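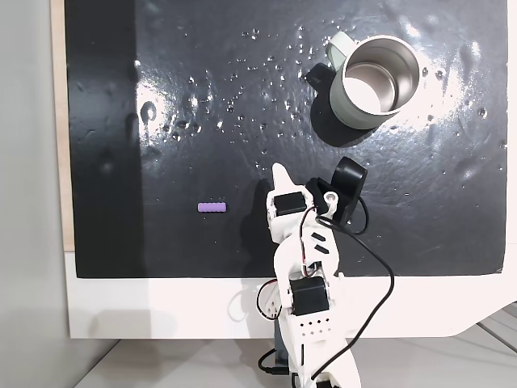 5 min read

Water beads and smears on a matte black work surface, how do I clean it without leaving marks?

Home and Workshop Help > Cleaning > Surfaces
Asked September 3, 2023
Viewed 2,431 times
Posted by slowdrip

I have a matte black work surface that sits on a white board, and I can't get water off it cleanly. It beads up. If I leave the drops alone they dry into pale rings, and if I wipe them they turn into long smears that show up badly under the overhead light. The upper half is the worst, which is where I tend to put my mug down. The white margin along the front and the right side gives me no trouble at all.

The mug is a steel-lined one, pale green, and I don't think it leaks. I rinse it and bring it back to the bench without drying the bottom, so I know where some of the water comes from. The rest is from me trying to clean up with a damp cloth.

What I have tried so far:

Paper towel, dry. It moved the water around and left lint.
Paper towel with glass cleaner. It looked fine for a minute and then went cloudy.
An old cotton T-shirt. Better, but there were still streaks.
Leaving it overnight. Rings.

I don't know what the surface is made of. It was sold to me at the Umholm surplus store as a "bench top, black" with no label or paperwork. It has a very slight texture when I run a fingernail over it. It isn't painted as far as I can tell.

I would like to know how to dry it without streaks, how to get the old rings off, and whether there is something I can put on it so that this stops happening. I don't want it to end up shiny. There is enough glare off it already when it's wet.

Our tap water in Grodach is hard, if that matters. The kettle needs descaling every few weeks.

3 replies

benchandbroom
Accepted reply, 37 people found this helpful

The hard water matters more than anything else you mentioned. When a drop of it dries, the minerals stay behind, and on matte black you see every bit of them. On a white or speckled surface the same deposits would be there and you would never notice, so I'm not surprised the margin looks fine.

There are two separate jobs, so I'll take them one at a time.

For the water that is on it now:

Take everything off the surface that lifts off. The mug and the small purple piece, for a start.

Lay a dry microfiber cloth flat on the drops and press. Don't wipe yet. You want to pick the water up before you spread it. Turn the cloth over and do it again, then switch to a second dry cloth.

When the drops are gone, wipe in straight lines in one direction with light pressure. Circles leave swirls on a matte finish and they catch the light.

Keep the cloth well clear of any wiring, and if there is anything electrical near the wet part, unplug it before you start.

For the old rings:

Mix one part white vinegar with four parts distilled water. Try it on a corner first and wait an hour, as you don't know the material. If the corner looks the same as before, dampen a cloth with the mix, lay it on the rings for 7 minutes, and lift it off. Go over the spot with plain distilled water on a clean cloth and dry it by pressing, the same way as above. Heavy rings can take a second round.

Do not use the vinegar if the top turns out to be stone or has a stone-like filler. It will etch it and the mark will be permanent.

Your glass cleaner probably went cloudy from residue. You can take that off with one small drop of dish soap in a bowl of warm distilled water, followed by a plain water wipe. Use less soap than you think you need. Soap film on black looks almost the same as water marks and people end up cleaning it over and over.

Skip melamine sponges, scouring powder and anything with a green scrubbing side. They polish the matte texture down and you get a shiny patch that can't be put back.

As for a coating, I would leave it bare. Nearly every wax and furniture spray adds some shine, and you said you don't want that. A coaster will do more for you.

slowdrip (original poster)
Thanks. The corner test showed no change after an hour, so I went ahead. Most of the rings are gone. Two are still faintly there if I get down low and look across. I'll do those again with fresh vinegar.

tilesandtea
6 people found this helpful

I had the same thing with a black counter. Buy a bottle of distilled water and keep it by the bench for wiping. It's cheap and it leaves nothing behind. I also dry the bottom of my cup on my sleeve before I put it down, and that took care of most of it.

A cork coaster soaks up drips but gets grubby. Felt is nicer to look at and stays damp for ages. I ended up with a folded dishcloth.

Also check where the light is. I moved my lamp off to one side and the smears I used to see from my chair mostly stopped bothering me. They were still there, but I had work to do.

Comment from benchandbroom
Agree on the distilled water. On the lamp, moving it is fine for everyday use, but put it back overhead when you clean so you can see what you missed.

oldhinge
1 person found this helpful

Car detailing spray. Works on everything.

Comment from tilesandtea
It's glossy though. They asked for something that stays matte.

Comment from oldhinge
There's a matte one, Darketti makes it, in the black bottle. I used it on a motorcycle tank in July and it still beads. Try it on the underside first.

Comment from slowdrip
Beading is the part I'm trying to get away from, but I'll keep it in mind. For now I have a coaster, two microfiber cloths and a jug of distilled water. I'll post again if the last two rings don't come off.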